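Textile Care 102: Fibers and Finishes
Unit 6 handout: Hand Washing and Wet Cleaning of Protein Fibers

6.1 Scope

This unit covers wool, silk and blends in which either fiber makes up the larger share by weight. Cotton and linen were treated in Unit 2. Pressing and steam finishing are left to course 103.

6.2 Why protein fibers behave differently

Wool and silk are built from amino acid chains. Both are weakened by strong alkali, and both lose strength when wet, wool more so than most students expect. A wet wool sweater lifted by the shoulders carries its full water load on the seams and will stretch there.

Wool also has overlapping surface scales. Heat, moisture and movement together let the fibers migrate toward their root ends, and the scales keep them from sliding back. The result is felting. It cannot be reversed by washing. Relaxation shrinkage is a separate effect, caused by release of tension from knitting or weaving, and can often be corrected by blocking.

Silk has no scales and does not felt. Its usual failures are dye bleed, water spotting and surface chafing.

6.3 Detergent

Use a neutral or slightly acidic detergent. Avoid protease enzymes, which attack the fiber itself. Chlorine bleach dissolves wool and must not be used at any strength. The Plirix and Eklow samples in the lab cabinet are both enzyme-free; read the dosing chart on the back of each before measuring.

6.4 Bath preparation

Fill the vessel before adding the garment. Dissolve the detergent fully. Wash and rinse water should be at the same temperature, lukewarm or cooler. The vessel should be wide enough for the garment to lie without tight folding. A round plastic basin is suitable; check the rim and inner wall for burrs that could snag a knit.

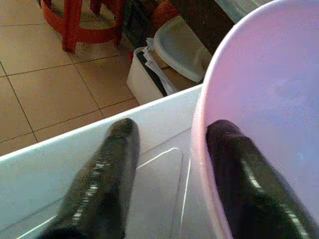
6.5 Washing and rinsing

Submerge the garment and press gently. Do not rub or twist. Support the full weight from underneath when moving it between baths. Rinse until no suds appear. Press out water against the wall of the vessel, then roll in a dry towel.

6.6 Drying

Dry flat, away from direct heat. Measure against the pre-wash outline and ease to shape while damp.

6.7 Reading and lab work

Rustad, chapter 2. Turnumeck swatch set, wool flannel and silk habotai. Record length and width before and after washing, and bring the sheet to the next lab.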